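Threads > Craft & Making > Mending

Search posts, people, tags

7 April 2020

Right, I've been putting this off for weeks but I've got time on my hands (haven't we all) so this is going to be a long thread about mending. Mostly my gran's old coat. Get a brew on.

1. The coat is a Clendholm, heavy green wool, the sort they used to sell to people who stood in fields all day. It came to me with a torn pocket, no lining to speak of under the left arm and a hole in the elbow you could put a fist through.

2. I had never mended anything bigger than a sock. I'd sewn one button on at school and it fell off on the bus home.

3. So I started with the pocket, thinking it was the easy bit. It was not the easy bit! Pockets take all the weight, and whoever made this one had bar-tacked the corners so firmly that the cloth had ripped around the stitching and left the stitching perfect.

4. Patch behind, little whip stitches round the edge, then a row of backstitch further in. Took me 5 evenings. I unpicked the first two evenings' worth on the third.

5. Thread! People get really heated about thread. I used an Orketti wool-mix in a green that's slightly too blue and I've decided I like it. Run it over a bit of beeswax if it keeps knotting, and cut it shorter than you want to. Forearm length, no more.

6. The elbow I darned. Made a loom out of a jam jar lid and an elastic band (works fine, don't buy one). There are 28 strands going up and down in that darn and I know because I lost my place and had to count them twice, swearing.

7. My weaving is wonky on the left where I was tired and lovely on the right where I'd had a biscuit.

8. The lining was the thing I dreaded. Slippery, frays if you so much as look at it. A woman at the Drarach market sold me an offcut before everything shut and told me to tack the whole lot in first with big ugly stitches, then sew it properly and pull the tacking out. Best advice I've had all year.

9. Ladder stitch for closing it up. If you learn one stitch, learn that one. You go in one side, along a bit, across to the other side, along a bit, and then you pull and the gap shuts and the thread vanishes. I made a noise out loud.

10. Someone's going to ask about needles. Sharps for the lining, a fat darning needle for the wool, and a curved one for awkward corners where you can't get your hand behind. I avoided the curved one for ages and now I use it on everything, including a sofa cushion.

11. And a thimble. I know. I thought they were for Victorian ladies as well. My middle finger would like a word with me from before I bought the thimble.

12. Last time I posted about this coat it got 2,390 likes, which for an elbow is ridiculous, and I had 700 of you following me by teatime. Hello! It's nearly all socks from here.

13. Next up is a blanket from the Åberg sale with moth in one corner. It's been in the freezer in a bin bag and I'm hoping to start on it in May.

14. Oh, and stitching where the stakes are a good bit higher than my elbow patch:

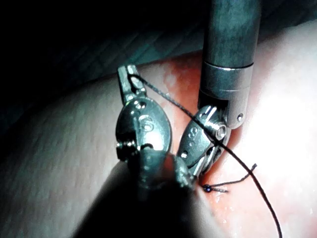
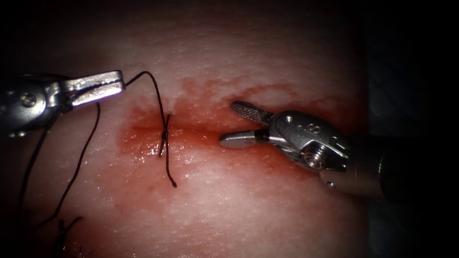

Surgical instruments at close quarters. Suture thread in the first one.

15. Anyway, show me your darns, wonky ones especially. I'm off to find where I put the beeswax.

Contact | Copyright | Back to top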